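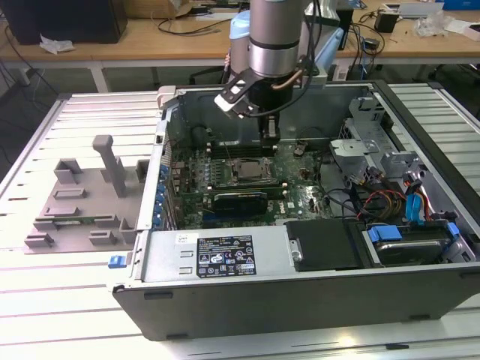
Planning for the second bench began in August, once it had become clear that the first could no longer carry all the work assigned to it. I have kept this blog for some years as a record of decisions made in our small refurbishment workshop, and the purchase of a further arm is the largest decision so far. The present bench has taught us that the arm is only a part of the expense. A computer case laid on its side, with the gripper reaching down towards the memory slots, requires a slotted table, a fixture plate to one side and clear access from overhead. Each of those items appeared in the first budget as a sundry, and each has been given its own line in the second.

The workshop receives retired office machines, removes the parts worth keeping and returns complete units to service where that is possible. Memory is the obvious candidate for automated handling. The modules are of regular shape, they sit in known positions once the model of board has been identified, and the task is tedious for staff. Other parts are less suitable. Cables in particular remain a matter for human hands, and I have made no provision for them in the new plan.

Two suppliers were invited to quote. Trillero offered a complete package, comprising arm, controller, gripper and a year of support, at a single price. Kisex quoted for the arm and controller alone and left the remainder to the purchaser. On the first reading the Kisex figure was much the lower. When the gripper, the mounting plate, the cabling and the safety stop had been added to it, the gap narrowed to 241 pounds, and that sum did not include any labour on our part. I would advise any reader in a similar position to ask for both quotations in the same form before comparing them. We did so only at the second attempt and lost the greater part of a month.

The table was a simpler matter. Slotted aluminium has served us well, as fixtures can be moved and clamped without drilling, and we shall order the same again. The supplier, Hokwood, cuts to length and charges 540 pounds for the size we require, delivery included. A cheaper steel bench was considered. It would have needed a separate top, and the saving disappeared when this was priced.

Fixtures deserve a fuller note. Ours are printed, and the material cost of a plate with its blocks and slots is small. The time is not. The first usable plate followed three that were discarded, and each revision occupied the printer overnight and a member of staff for part of the next morning. In the new budget I have entered this as design time and have set aside around 1000 pounds for it. My colleagues thought the figure high. I have left it in place, and any unspent balance will go towards spare finger pads, which wear more quickly than the catalogue suggests and must be ordered in packs.

Software has been the most difficult heading to settle. The Tlapale licence we hold at present covers one controller. A second controller may be added at a reduced rate within the same renewal period, or at the full rate afterwards. Our renewal falls before the expected delivery of the arm, so we must either pay early for something we cannot yet use or pay more later. I have written to request that the reduced rate be held open. No reply has been received at the time of writing, and the plan therefore carries the full rate.

There remains the question of space. The second bench will stand against the same wall as the first, which places both within reach of the existing sockets but leaves a narrow passage behind the operator's chair. I measured the room again on Saturday, when the building was quiet, and concluded that the shelving by the door will have to be moved. That work can be done by our own staff at no charge. An additional power circuit cannot, and the electrician's estimate is still awaited. Delivery will not be booked until it arrives.

The order of purchase has been agreed as follows. The table will be bought first, so that fixtures can be laid out and tested by hand. The arm and controller will follow once the circuit is in place. The gripper will be ordered last, as the lead time is short and the maker is expected to revise the range before the end of the year. I have recommended the Trillero package on the strength of its support terms, subject to their agreement to supply the gripper on a separate date. Their sales office has asked for that request in writing, and it will be sent this week.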